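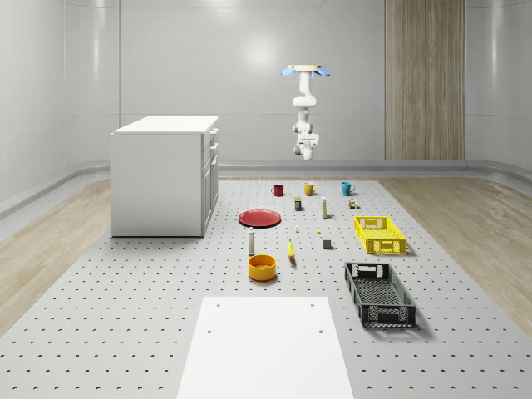 The Pastlow cell is maintained as a Simgate simulation, and this README covers its setup and routine upkeep. Release 20 is current as of 05/03/2022. The arm hangs from a round ceiling mount above a platform with a regular grid of holes, and all object positions are entered relative to that grid. After any change to the mount, reload the base pose before adding objects.

## Setup

1. Load `pastlow_cell` and wait for the joint check to finish.
2. Run the gripper through 100 open and close cycles with nothing in it.
3. Restore the default layout, including both crates.

## Upkeep

- Joint drift is logged under check 141.
- Mount offsets may be edited only by the Wastarmont office.

Report faults to Ragnarsson, quoting the release number.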